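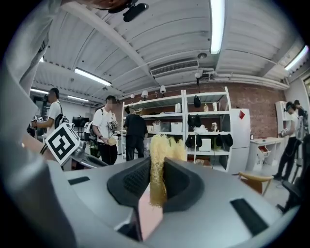 Gholamreza Kermani wrote:

> Has anyone got a way of stopping the ends of three-strand going to fluff? I've taped mine, melted them and sworn at them. The Bloxham lot say whipping is the only answer but my thread always slides off by the second outing. Also are we still on for Wednesday, and is it the hall or the boatyard?

Hi all,

Gholamreza, I feel your pain! Mine slid off for years until my aunt told me I was pulling the last turns tight and leaving the first ones slack, so of course the whole lot walked off the end. Wax the thread, start further back than you think you should, and go towards the end of the rope. I do a sailmaker's whipping on anything that gets real use – you need a needle, but it stays put. I've still got a mooring line she did in 1984 and the whipping has outlived most of the rope (which I really ought to throw away).

Melting is no good on cotton or manila, it just chars. Fine on nylon, if you don't mind a lump that won't go through anything.

Wednesday is the hall, 7.30, side door. The boatyard is locked up until the end of February.

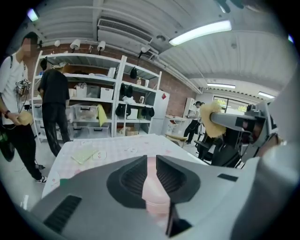
*The table with the cloth on, green notebook out.*

Thread, then. Morkari have put theirs up again, so I've ordered a 40 metre reel of the Trinidix instead, the waxed one, colour 3321, a sort of dull brown. If anyone wants some cut off it, shout before the weekend and bring change. I haven't tried it on anything thick yet so no promises.

Does anybody still have the Povodmont knot book? Blue cover, pages falling out. I lent it to someone before Christmas and I'd quite like the chapter on splicing back, even if the rest has gone.

See you there,
Jan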